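Plurken Desktop Bench Guide
Section 4: Fitting the Processor, Memory, Drive and Card
Revised 4/20/25. Text by Wenceslao Trujillo.

This section covers the Stilluvard tower with the side panel already off. If the panel is still on, go back to Section 3. Have the processor, two memory modules, the hard drive in its caddy and the expansion card ready before you start. The cooler is covered in Section 5.

CAUTION: Unplug the power cord from the back of the case. Switching the computer off at the front is not enough. Do not open the power supply for any reason. It has no parts you can replace.

Before you start

1. Lay the tower on its side with the open side up. The case should sit flat and should not rock when you press on a corner.

2. Set the small parts out on the left of the case. Use the parts holder if you have one. The processor goes in the square pocket, the memory modules in the long slots in front of it, and the drive and the card stand up at the back.

3. Put on a wrist strap and clip it to bare metal on the case frame. Painted metal does not make a good contact.

4. Tuck loose cables out of the way of the processor socket and the memory slots.

4.1 Processor

1. Push the retention lever down slightly and out to the side, then raise it all the way.

2. Pick up the processor by two opposite edges. Keep your fingers off the contacts underneath.

3. Find the small triangle on one corner of the processor and the matching mark on the socket. Line them up.

4. Lower the processor straight down. It should drop into place under its own weight. Do not slide it or press on it. If it does not sit level, lift it out and check the marks again.

5. Lower the lever and hook it under its catch. Some pressure is normal at this point.

NOTE: If you set the processor down at any time, put it back in its pocket with the metal side up.

4.2 Memory

1. Open the white latches at the ends of the slots you plan to use. For two modules, follow the slot order printed on the Zavala board sheet. Other boards use a different order.

2. Hold the module by its ends. Match the notch in the bottom edge with the rib in the slot. It fits only one way around.

3. Press down on both ends with your thumbs until the latches close. If one end stays high, take the module out and start over.

4. Repeat for the second module.

4.3 Hard drive

The 3.5-inch drive ships already mounted in a blue caddy. If you are fitting a drive of your own, mount it in the caddy first, with the drive label readable and the connectors facing the open end.

1. Slide the caddy into the drive bay until it clicks. If it stops early, check for a cable behind it.

2. Connect the data cable to the drive, then to the first drive port on the board.

3. Connect a power lead from the power supply. The plug is keyed and should go in without force.

CAUTION: Do not drop or knock the drive. Set it down gently even when it is not connected.

4.4 Expansion card

1. Choose a slot that matches the card. The long slots take graphics cards and the short ones take most network and sound cards. Slot color varies between boards, so go by length and by the board sheet.

2. Open the blue slot clip on the rear panel for that slot and remove the metal cover. Keep the cover.

3. Hold the card by its top edge and its bracket. Lower it so the bracket goes in first, then press the card evenly into the slot.

4. Close the clip. The bracket should be held firmly and should not lift when you pull on it lightly.

NOTE: The Evora card is longer than standard. Fit it after the memory, or you will have trouble reaching the latches.

4.5 Final check

Look over the board for loose screws. Check that the socket lever is down, every memory latch is closed, and no bare slot opening is left at the rear. Read the rating label on the power supply. With the Evora card fitted, Plurken specifies a 600-watt supply. The February parts list gives the order number.

Leave the panel off and leave the power cord unplugged. The processor must not be run until the cooler is on.

Problems

Latch will not close: the module is in backward or is not fully down.
Lever will not go down: raise it and check that the processor is level.
Card bracket hits the case: the cover is still in place, or you are one slot off.

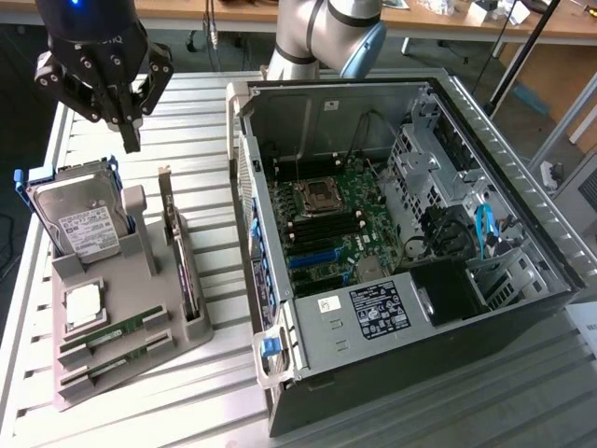
Page 130

Parts ready for Section 4. Left, from the front: the two memory modules, the processor, then the drive in its blue caddy and the card standing at the back. The tower is on its side, with the socket empty.

Continued in Section 5: Fitting the Cooler.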